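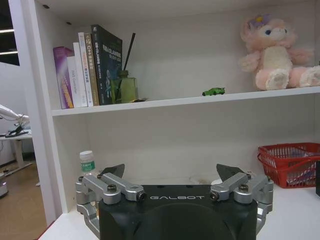
페카미스 제본소 견학기 — 종이 냄새 실컷 맡고 온 날

8월에 다녀온 걸 이제야 올려요. 책 만드는 과정을 구경하는 걸 워낙 좋아해서 페카미스(Pekamis) 제본소가 1년에 한 번 문을 연다는 공지를 보자마자 신청했거든요. 오전 조와 오후 조로 나뉘는데 저는 오전 10시 조였고, 한 조가 7명이라 기계 바로 옆까지 붙어서 볼 수 있었어요. 이 인원 정말 마음에 들었습니다!

찾아가는 길

역에서 마을버스를 타고 종점 바로 전에 내리면 됩니다. 정류장에서 내리면 인쇄소랑 지업사가 쭉 늘어선 골목이 나오는데, 그 길 끝 2층 건물이에요. 간판이 작아서 저는 한 번 지나쳤다가 되돌아왔어요. 주차장은 좁으니 버스를 추천합니다.

접지와 정합

첫 순서는 접지실이었어요. 커다란 인쇄지가 들어가서 착착 접혀 나오는데 소리가 꼭 카드 섞는 소리 같아요(생각보다 훨씬 크니까 귀가 예민하신 분은 귀마개를 챙기세요). 안내해 주신 분이 접은 종이 한 대를 나눠 주시면서 종잇결 방향으로 한 번, 반대로 한 번 접어 보라고 하셨는데 손끝 느낌이 완전히 다르더라고요. 결이 거꾸로 잡힌 책은 펼칠 때마다 뻣뻣하게 버틴다고 합니다. 집에 와서 책장에 있는 책들을 하나씩 펼쳐 보며 확인하느라 저녁을 다 보냈어요.

정합은 접은 대수를 순서대로 모으는 작업인데, 책등 쪽에 찍힌 작은 검은 표시가 계단처럼 내려가면 순서가 맞는 거래요. 한 대를 일부러 빼고 보여 주셨는데 계단이 툭 끊긴 게 한눈에 들어와서 다들 "오!" 했습니다.

실로 꿰매는 방

제가 제일 기대했던 곳! 사철기 이름이 조버(Jover)인데, 바늘이 줄지어 오르내리면서 대수를 하나씩 엮어 가요. 두꺼운 책은 속도를 조금 늦춘다고 하네요. 마침 600쪽짜리 식물도감이 걸려 있었는데, 꿰맨 상태로 표지 없이 받아 들었을 때의 그 말랑하고 묵직한 느낌은 말로 설명이 잘 안 돼요. 실제본은 책이 끝까지 쫙 펼쳐지는 게 최고 장점이라고 생각해 왔는데, 여기서 들어 보니 나중에 고치기 쉽다는 점도 크더라고요. 실을 풀고 다시 꿰매면 되니까요.

표지 천은 트로들로(Trodlow)라는 곳에서 받아 쓴다고 합니다. 견본첩에 색이 100가지나 들어 있어서 한참을 넘겨 봤어요. 저는 이끼색 쪽에서 손이 멈췄고, 옆에 계신 분은 벽돌색을 고르고는 끝까지 안 바꾸셨어요.

직접 해 보는 시간

견학 마지막은 작은 공책 만들기예요. 송곳으로 구멍을 내고 밀랍 먹인 실로 꿰매는 방식인데 바늘땀을 고르게 당기는 게 은근히 어려워요. 너무 세게 당기면 종이가 찢어집니다. 네, 제가 찢었어요. 새 종이를 주셔서 다시 했고 두 번째는 꽤 반듯하게 나왔습니다. 면지는 리야나게(Liyanage)에서 만든 마블지 중에서 고르는데, 파란 물결무늬가 제일 먼저 동나니 마음에 들면 얼른 집으세요.

챙겨 가면 좋은 것

앞치마는 빌려주지만 풀이 소매에 묻으니 반팔이나 걷기 편한 옷이 좋아요. 작업실 안은 종이 때문에 습도를 맞춰 둬서 바깥보다 살짝 눅눅하게 느껴졌고요. 음료는 입구 선반에 두고 들어가야 합니다. 1층에서 재단하고 남은 자투리 종이를 묶음으로 파는데, 두께도 색도 제각각이라 고르는 재미가 있어요. 저는 두 묶음 사 왔고 벌써 하나는 메모지로 다 잘라 썼네요.

다음 공개일 공지는 봄에 올라온다고 해요. 그때는 오후 조로 신청해서 금박 찍는 방을 보려고요. 오전 조는 그 방이 코스에 없거든요!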